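**Brornmont oilcloth table cover, plain brown or oat, sold by the metre**

I've had one of these on my own kitchen table since April, so I'm going to write this one up properly instead of copying out the label (which is four lines long and mostly washing symbols).

It's a cotton cloth with a wipe-clean coating on one side and a soft brushed back, so it doesn't slither about when somebody leans on it. The roll is 140 cm wide. I cut it to whatever length you ask for, in half metres, and I always add a thumb's width in case your table isn't quite square. Mine isn't!

What I like most is how little fuss it makes. Tea wipes off, jam wipes off, beetroot wipes off if you get to it the same evening. Felt tip is another matter, and I've still got a faint blue squiggle near one corner that I've stopped seeing. 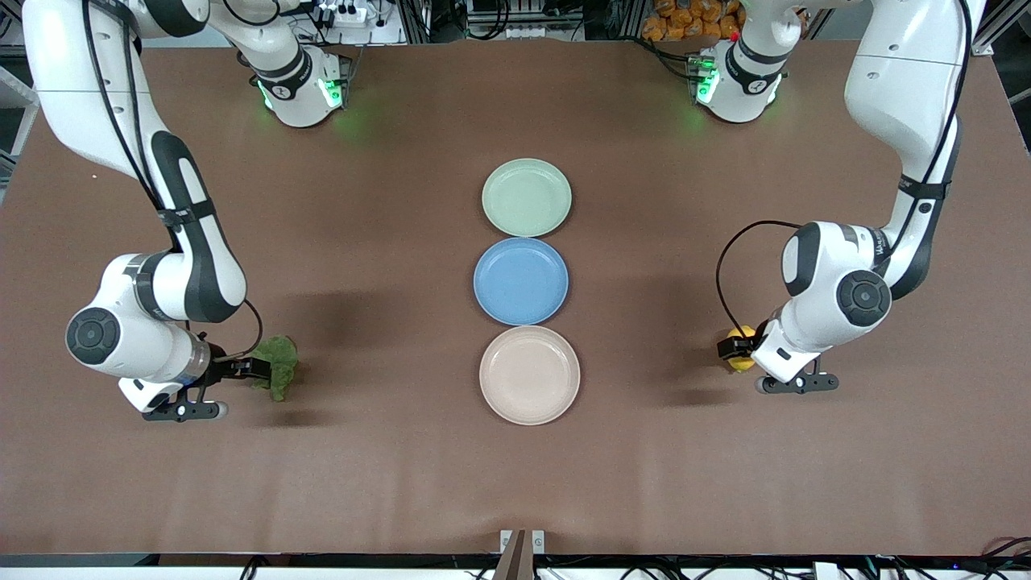

Creases are the one thing people write to me about. I send it rolled on a tube up to three metres, but longer pieces go out folded (the post office at Suvthorpe won't take a tube any bigger) and they'll arrive with lines across them. Leave it flat in a warm room overnight and most drop out. Please don't iron the shiny side, I did and it was horrible.

Hot pans need a mat underneath, same as any coated cloth. Plates straight from the table are fine.

**Details**

- Width: 140 cm
- Weight: 400 g per square metre
- Colours: brown, oat
- Smallest cut: 1 metre
- Stock code: 494

The Mykhailiuk round tablecloths I used to list next to this one have gone for good, sorry. If you've got a round table I can cut a circle from the Brornmont roll up to 135 cm across, just put the measurement in the order note.

Collection from the Wisavstead shop is free, and there are offcuts in the basket by the till if you want to feel it first. Cut pieces can't come back unless they're faulty, so do measure twice.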